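Hulme Breakfast Room: Minutes of the Drinks Table Meeting

5 December 2025
4 min read

Search the minutes
Enter keyword Go

Present: Ánh Đặng (chair and minutes), the morning crew, two from the Colton desk, one from purchasing. Apologies from the late shift, who sent their notes ahead (thank you, they were great!).

1. Last minutes

Agreed with one fix. The budget for the drinks table is $3,000 for the season and not $3,018. The extra eighteen was a box of filters that belonged to the kitchen, and it has now gone back to the kitchen's page.

2. The drinks table

Most of the meeting went here, and happily so. The dispensers have been a big hit since we moved them to the white table in September, and everybody had something to say about them. 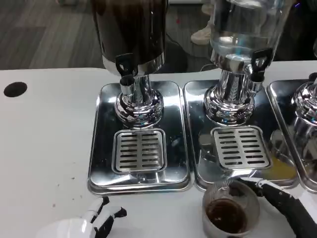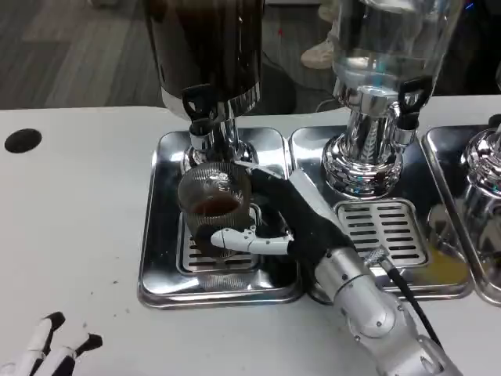
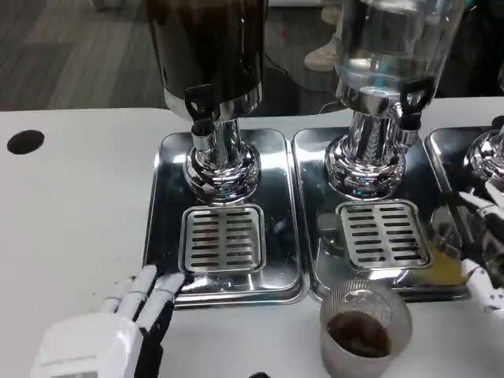
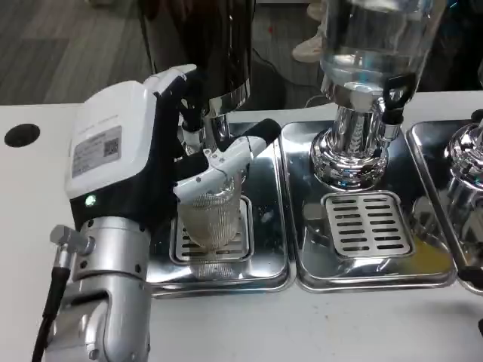
Dispensers side by side on the white table, each with its own stainless steel tray.

Trays first, please, said Colton desk, before we get carried away with how nice the chrome looks. Guests set a cup down on the slotted grate, pull the lever and walk off, and whatever misses the cup sits in the tray until one of us gets to it. The desk would love to see the trays emptied on a set round, and they'd be glad to take the mid-morning one themselves.

Warmly received! Ánh pointed out that the yellowish patch on the middle tray had been left on the steel, and a patch like that shows up from clear across the room on metal this shiny. Agreed that trays and grates get lifted, rinsed and dried at opening, mid-morning and close, with a quick wipe any time somebody is passing with a cloth in hand.

Polishing: the chrome bases take longer than anything else on the table, mainly the rings and the ribbed necks. Morning crew have been using a soft toothbrush and then a dry cotton cloth and they are thrilled with it. No paste, no scouring pads. The bases to be done every evening, the levers and spouts at every round.

Labels: several people asked for small cards in front of each dispenser. The dark one people guess at, but we had a guest pour a full cup of it thinking it was iced tea. Cards to be plain, black on white, big enough to read without glasses. Purchasing has a card printer and is happy to run them off.

Order on the table: long and lively talk about whether the water should be at the end where the line starts. Morning crew like it next to the dark dispenser so people can top up a strong cup. Colton desk think it slows the line. We'll leave it where it is through the holidays and look again after that.

3. Cups

We went through 1,000 cups faster than any of us expected, which says a lot about how well the table is doing. Two suppliers quoted. Girkico has a ribbed clear cup that is easy to grip and stacks well. Vitent has a smooth one, a little cheaper, but the sample stack stuck together and we had to pry them apart at the table (much laughter). Decision: Girkico, next order another 1,000, with a sleeve of 200 kept on the shelf under the coat rack for busy mornings.

Late shift asked in their notes whether we could try half pours as the suggested serving. Everyone liked this. Less goes down the sink, and a guest who wants more can always come back. A line about it can go on the cards.

4. Cleaning the containers

Dark container: full wash every night, tap taken apart, left open to air. Water container: same, plus a rinse before filling in the morning. Ánh showed how the tap comes apart and goes back together, and three people had a turn. The washer goes in flat side out. Spare washers are in the blue tin.

5. Any other business

The tablecloth question came up again. The bare white top wipes clean in seconds and looks bright in the mornings, so no tablecloth.

Somebody has the long spoon. Please bring it back.

Actions
Cards printed: purchasing
Cup order to Girkico: Ánh
Mid-morning tray round: Colton desk
Second toothbrush and cotton cloths: morning crew
Washer sketch taped inside the cupboard door: Ánh

Next meeting after the holidays, same room, same good coffee.

This site uses cookies to remember your settings. Accept Manage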